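Teaching an Arm to Sort Colors
Project report, Plorside robotics club
Team: Rocío Pacheco, Harpreet MacLeod, Deisy Llanos

Our goal was to get one robot arm to take tubes of colored liquid out of a rack and put them back in the order we asked for. We wrote "two weeks" on the proposal in July. Our mentor, Wilmer Condori, read that part out loud twice. 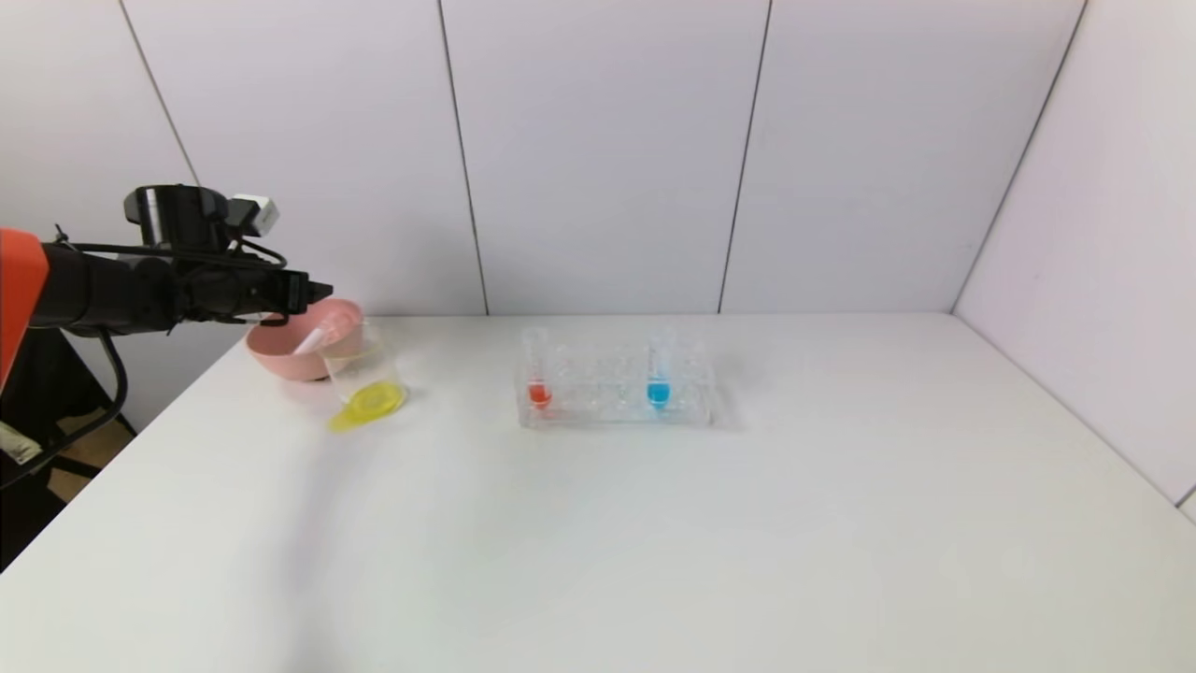

Figure 1. The arm beside the bowl and cup, with red and blue tubes in the rack.

Setup took longer than the code. The rack is clear, the tubes are clear, and the cup is clear, so our first detector had a lot of confidence and very little idea where anything was. Harpreet labeled more than 300 pictures by hand and would like that mentioned in the report.

We gave up on finding tube edges and looked for the liquid instead. This worked until the gripper got close and a finger covered the very color we were looking for.
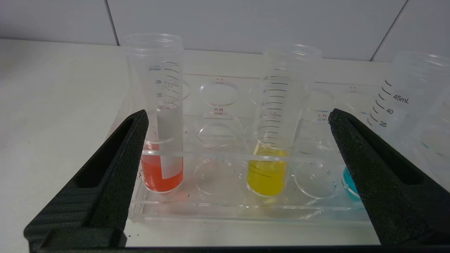
Figure 2. Wrist view between the gripper fingers: red, yellow and blue.

Deisy's fix was to save each tube's position before the final approach and trust it from there. We also slowed the last part of the move, which made the demo safer and extremely boring to watch.

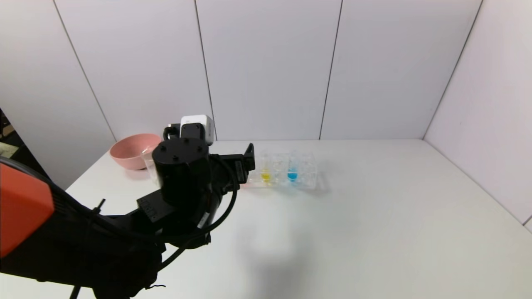
For scoring, we ran 8 trials per color order and counted a trial only if every tube ended up upright in the right hole. Blue was our most reliable color. Yellow kept getting mixed up with glare until Rocío changed the threshold, a one-line edit that took her an afternoon to find.

Still to do: handle a leaning tube, and stop the log from printing 2,171 lines every time the gripper opens.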